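실습 노트 / 합성 교차로 데이터 수집
2026년 8월 25일

어제 밤새 돌려 둔 수집 작업은 아침에 보니 멈춰 있었다. 로그 마지막 줄은 디스크 용량 부족. 용량 확인 스크립트는 분명히 있다. 그 스크립트가 남긴 로그가 디스크를 채운 것이 문제였다. 로그 레벨을 낮추고, 오래된 임시 렌더 폴더를 지우고, 커피를 한 잔 마신 다음 다시 걸었다. 오전은 그렇게 갔다.

이번 배치의 목적을 다시 적어 둔다. 다음 달의 내가 또 물어볼 것이 뻔하다. Vatier 배달 로봇의 횡단 판단 모델에 넣을 예제를 모으는 중이다. 모델이 배워야 할 것은 두 가지다. 어디까지가 차도이고 어디부터가 보도인지, 그리고 지금 건너도 되는지. 앞의 것은 쉬울 줄 알고 일정을 짧게 잡았는데, 지금까지 시간을 더 많이 먹은 쪽은 앞의 것이다. 두 번째는 아직 제대로 시작도 못 했다.

시뮬레이터는 Geltovow 그대로. 버전 올리자는 얘기가 또 나왔지만 이번 배치가 끝날 때까지는 안 올린다. 지난 1월에 중간에 올렸다가 연석 재질 이름이 전부 바뀌어서 라벨 매핑을 처음부터 다시 만든 적이 있다. 그때 만든 매핑 파일 이름이 아직도 final_final이다.

오늘 설정:
맵: 도심 모퉁이 묶음
날씨: 맑음 고정
해 높이: 낮음과 중간 두 단계
보행자 밀도: 낮음
시점: 횡단보도 진입 직전, 맞은편 보도를 향해
에피소드: 목표 621

시점을 고정해 놓으니 데이터가 지루해진다는 의견이 있었다. 맞는 말이다. 다만 지루한 데이터에서도 틀리는 모델에게 재미있는 데이터를 주는 것은 순서가 아닌 것 같다. 우선 가만히 서서 맞은편 연석을 찾는 일부터 시킨다. 회전과 가감속은 다음 배치에 넣는다.

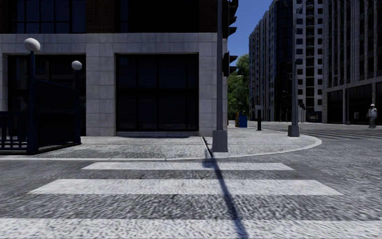

그림자 얘기를 해야겠다. 지난 모델은 횡단보도 줄무늬 위로 긴 그림자가 비스듬히 지나가면 그걸 경계로 읽었다. 횡단보도가 거기서 끝나고 다른 무언가가 시작된다고 믿는 모양이다. 분할 결과를 보면 그림자를 사이에 두고 한쪽은 횡단보도, 다른 쪽은 자신 있게 보도다. 신뢰도 점수도 높다. 틀릴 때 더 당당한 건 어디서 배웠는지 모르겠다. 학습 데이터는 우리가 줬으니 짐작은 간다.

그래서 이번에는 같은 위치에서 해 방향만 바꾼 쌍을 만든다. 바닥 라벨은 똑같고 그림자만 다르다. 모델이 두 장에 다른 답을 내면 그림자를 보고 있다는 뜻이 된다. 평가용으로 떼어 둔 쌍은 490개. 학습에는 절대 안 섞기로 했고, 이번에는 폴더 권한까지 막았다. 지난번에도 절대 안 섞기로 했었다.

닳은 흰 페인트도 골칫거리다. Geltovow의 낡은 노면 재질은 꽤 그럴듯해서 잔금도 있고 페인트도 거칠다. 문제는 자동 라벨이 그 밑의 기하 정보만 보고 줄무늬를 통째로 깔끔한 사각형으로 칠해 준다는 점이다. 사람이 보면 칠이 벗겨져 아스팔트가 드러난 자리도 라벨은 흰 줄이라고 우긴다. 고칠까 하다가 그대로 두기로 했다. 로봇 입장에서는 벗겨진 자리도 횡단보도다. 그래도 외부에 넘길 때는 문서에 써 둬야 한다. 안 쓰면 반드시 누가 메일을 보낸다.

오후에는 Fagundes 라벨 검수기를 붙였다. 자동 라벨과 렌더 결과를 겹쳐 놓고 사람이 통과, 보류, 폐기를 누르는 도구다. 단축키가 바로 옆에 붙어 있어서 통과하려다 폐기하기 쉽다. 첫 한 시간 동안 멀쩡한 에피소드 19개를 버렸다가 휴지통에서 도로 꺼냈다. 폐기 키는 키보드 반대편으로 옮겼다. 설정 파일은 공용 폴더에 올려 두었으니 각자 받아 갈 것. 안 받아 가고 나중에 복구해 달라고 하면 이 문단을 읽어 드리겠다.

검수하면서 나온 메모:

둥글게 꺾이는 연석이 약점이다. 직선 구간은 잘 맞는데 모퉁이 곡선에서 라벨이 다각형으로 각이 진다. 메시가 원래 각져 있어서 그렇다. 세분화 단계를 한 칸 올리면 나아지지만 렌더 시간이 늘어난다. 모퉁이만 올리는 방법을 찾아볼 것.

신호등이 옆모습으로만 잡히는 에피소드는 신호 상태 라벨을 "알 수 없음"으로 바꾼다. 시뮬레이터는 내부 상태를 알고 있으니 친절하게 초록이라고 적어 주는데, 렌즈에는 불빛이 들어오지 않는다. 이걸 그대로 학습시키면 모델에게 점을 치라고 가르치는 셈이다. 지난 모델이 신호가 안 보이는 곳에서도 초록을 자주 맞힌 이유가 이것 같다. 성적표만 보면 기특했다.

멀리 있는 보행자도 비슷하다. 픽셀 몇 개짜리까지 전부 상자를 쳐 놓으면 모델이 점만 보면 사람이라고 한다. 최소 높이 기준을 정해야 하는데, 숫자를 두고 합의가 안 됐다. 일단 기준 미만은 무시 영역으로 넣고 원본 상자는 따로 보관. 나중에 마음이 바뀌어도 다시 렌더하지 않게.

유리에 비친 보도를 보도로 라벨하는 문제는 없었다. 자동 라벨의 몇 안 되는 장점이다. 사람이 했으면 누군가는 칠했을 것이다. 아마 나.

Nasska 쪽 실사 데이터와 섞는 비율은 아직 안 정했다. 그쪽에서는 합성을 많이 넣을수록 하늘이 너무 파래진다고 불평한다. 날씨를 맑음으로 고정했으니 당연한 결과이고, 고정한 사람은 나다. 다음 배치에는 흐림을 넣겠다고 답했다. 비는 넣지 않는다. Geltovow의 젖은 노면은 거울에 가까워서 모델보다 검수자가 먼저 지친다.

저녁 무렵 작은 모델로 짧게 학습을 걸어 봤다. 시드 3개, 절반만 모인 데이터. 그림자 쌍에서 답이 갈리는 경우가 눈에 띄게 줄긴 했는데, 시드 하나는 횡단보도를 아예 안 찾는 방식으로 일관성을 달성했다. 두 장 모두 전부 차도. 완벽하게 일치한다. 지표가 시킨 대로 한 것이라 탓할 수가 없다. 쌍 일치율 옆에 정답률을 같이 찍도록 평가 스크립트를 고쳤다. 진작 그랬어야 했다.

기둥 밑동 근처도 봐야 한다. 연석 바로 뒤에 받침대가 서 있으면 모델이 보도 경계를 받침대 앞으로 끌어당긴다. 로봇이 그 판단을 믿고 올라타면 기둥을 향해 예의 바르게 전진하게 된다. 받침대 있는 모퉁이와 없는 모퉁이를 나눠서 따로 집계해 볼 것.

내일 할 일
모퉁이 연석만 세분화해서 렌더 시간 재기
신호 가시성 판정을 자동으로 (광선 몇 개 쏘면 될 듯)
무시 영역 기준 높이 정하기, 회의는 짧게
해 높이 두 단계 사이에 하나 더 넣을지 결정
README에 페인트 라벨 설명 추가
로그 용량 확인 스크립트의 로그 용량 확인

수집은 다시 돌아가는 중. 퇴근 전에 디스크 여유를 손으로 한 번 더 확인했다.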